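Pirkavwood Residents' Association
Minutes of the August meeting, held Tuesday at 7:00 p.m. in the Lutar Room

Present: Akosua Nutsugah (chair), Cecilia Abubakari, Farzana Hayat, Kekeli Ametepe (minutes)
Apologies: Benedicta Gyamfi

1. Minutes of the previous meeting
Approved as circulated.

2. Shared TV antenna, Ulla Court
Ms. Hayat reported that residents on the upper floors continue to lose channels in the evening. The contractor, Adjei, inspected the rooftop mast and recommends replacing the amplifier and the main cable run. The quote is $2,727, including labor. Ms. Abubakari asked whether the existing wall outlets could be kept. Ms. Hayat confirmed that they could.

Resolved: to accept the quote, with total spending not to exceed $3,000. Carried, with Mr. Ametepe abstaining.
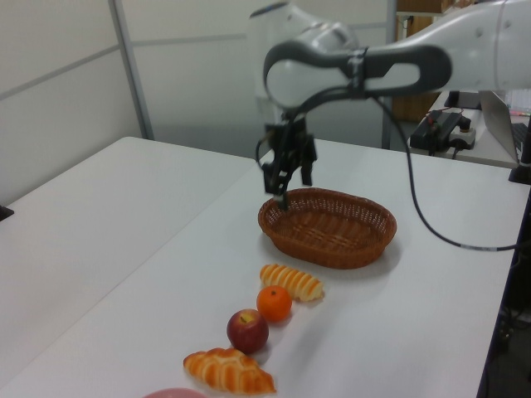 Robotic arm and wicker basket on a white tabletop.

3. Private satellite dishes
Two requests for balcony dishes were received. The chair noted that the lease limits dishes to 60 cm and requires written consent before any drilling. Both requests were deferred until the applicants supply dimensions.

4. Access for the work
Notices will be delivered to each apartment before work begins. Residents should expect a loss of signal for around 2 hours.
Action: Ms. Abubakari

5. Other business
Ms. Gyamfi's written question on broadband wiring was held over to the next meeting.

The meeting adjourned at 8:10 p.m.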